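Diary of the Residence Supervisor
Plotstead House
October 18, 2024

The morning was given to the linen room, in accordance with the schedule agreed in July. I opened the room at seven and propped the door, as the latch remains stiff and I did not wish to be calling for assistance with my arms full. The day staff had been advised by notice that sheets would be issued from the hall cupboard until the room was again in order. Two persons nevertheless came for pillowcases before eight and were served.

The upper shelves were cleared first. They hold the winter blankets, which are to be in the rooms before the end of the month, and which had been put away in the spring without regard to size. I have separated the singles from the doubles and tied each bundle with tape. The doubles are now at the left, nearest the window. A number of the older blankets have thinned along the fold and will not see another winter on a bed. I have placed them in the mending basket for Radwa Alaoui to examine, although I expect she will recommend that they be cut down for the lounge.

The count of flat sheets came to 70, against the figure entered in the book last year, and the two agree. I record this with some satisfaction, as the count has not agreed on either of the previous occasions and a good deal of correspondence followed. Fitted sheets were not counted today. They are folded so variously that each must be opened to learn its size, and there was no table free on which to do it.

At ten I met with the supplier's representative concerning the Rullero blinds for the east corridor. She confirmed that the brackets have been received and that the blinds themselves are expected shortly. I asked that the fitting not be carried out during the rest hour. She made a note of this. She also left a card of colours for the dining room, all of them rather darker than I should choose for a room that faces north.

The remainder of the morning was spent at the pressing table, where the curtains for the small sitting room were waiting. 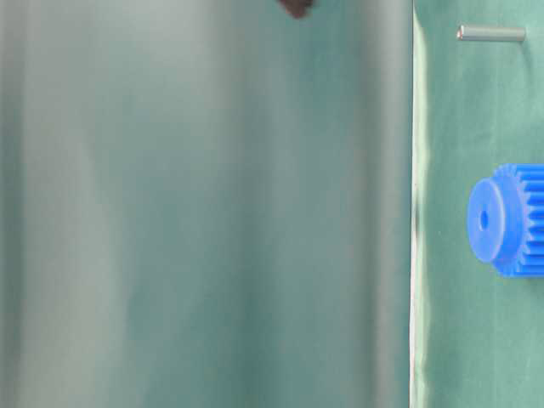
The question of the green cloth has been before me for some weeks and I wished to settle it before the weekend. It was bought as a length for the sitting room alcove, to hang behind the chairs and cover the old paint, and it has been stored folded since its purchase. Radwa is of the opinion that the creases will drop out once the cloth has hung for a time. I cannot agree. The slanting creases are plain to see, and lower down they catch the light in pale streaks, so that anyone seated opposite would have them in view all evening. Toward the top the cloth is smoother, and I would be content to leave that portion alone. I have therefore directed that the lower part be pressed on the reverse side, with a damp cloth between, and that it be carried to the alcove over the arm and not folded again on any account.

There remains the matter of how it is to be held up. The alcove has no rail. I had supposed that a length of tape with hooks would serve, and the Fastden hooks purchased in July are still in their packet, but the plaster on that wall is soft and I am reluctant to put anything into it without advice. Radwa suggested a light wooden pole resting on the picture ledge. I have asked her to measure the width and to see whether the pole from the former cloakroom might be cut to suit. Should it be too short, the matter will have to go forward as a purchase, and the cloth will wait on a hanger in the meantime.

After lunch we resumed with the towels. The bath towels are in acceptable order. The hand towels are not, and I have withdrawn 16 of them for use as cleaning cloths. They have been marked at one corner with laundry pen so that they are not returned to the bathrooms, as occurred last winter to the displeasure of several residents. The face cloths have been moved down to the second shelf, where the shorter members of staff can reach them without the step.

A resident on the upper floor asked, through the evening staff, whether she might have a second blanket now and not wait for the general issue. I approved this at once and took it up myself. She inquired after the sitting room and said she hoped the alcove would be green, having heard that it was to be yellow. I was able to reassure her.

I must record that one of the Rusu storage bins has split along the lid. It held table napkins, all of them undamaged. The napkins are for the present in a pillowcase on the lower shelf, labelled. I have written to request a replacement and have asked that it be of the same depth, as the shelf will not take a taller one.

The linen room was swept and closed at twenty minutes past four. The keys were returned to the office and signed for. The following items are carried over: the fitted sheets; the decision on the thin blankets; the pole; and the shelf labels, which I had intended to write out this evening and shall leave until tomorrow, my hand being tired.

Supper was taken with the residents. There was barley soup, and afterwards a baked apple, of which I had two. The wind has risen since dark and the corridor window is knocking again. I have wedged it with a folded card and entered it in the repairs book.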